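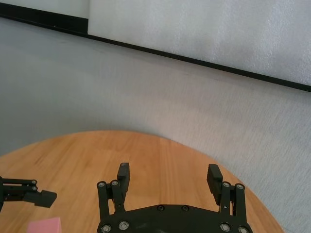
A reader going by Plistby wrote in to ask whether the Vitska two-arm kit is worth the money if all you want is demonstrations, and you have no plans to run a trained policy on it for months. Plistby had been told that any pair of arms would do, and that the software was the part to worry over.

I've lived with the Vitska since June, so I have opinions. The arms are fine. They go where you send them, and the parallel-link fingers close squarely, which I can't say for the Bjarnason pair I used before - those met at a slight angle, like people shaking hands after a lawsuit.

The wrist cameras are the reason to buy it. You get the fingertips and the tabletop in one view, and when an episode goes bad you can usually see why. The mounts did need retightening after the first 200 episodes. The manual calls this "settling."

Recording is done through a program called Minda, and Minda has moods. Starting an episode takes one pedal press. Throwing one away takes 3 menus, so a tired operator keeps the fumbles, and the fumbles go straight into the training set. I lost a whole evening to weeding out grasps that closed on air. It also files both arms under the same default name unless you change it, which I learned at 10 p.m.

Buy the second set of fingertip pads. Skip the carrying case, whose foam was cut for some other robot.

Four stars for the hardware, 2 for Minda. Plistby, if you can write your own recorder, go ahead. If you can't, get comfortable with menus.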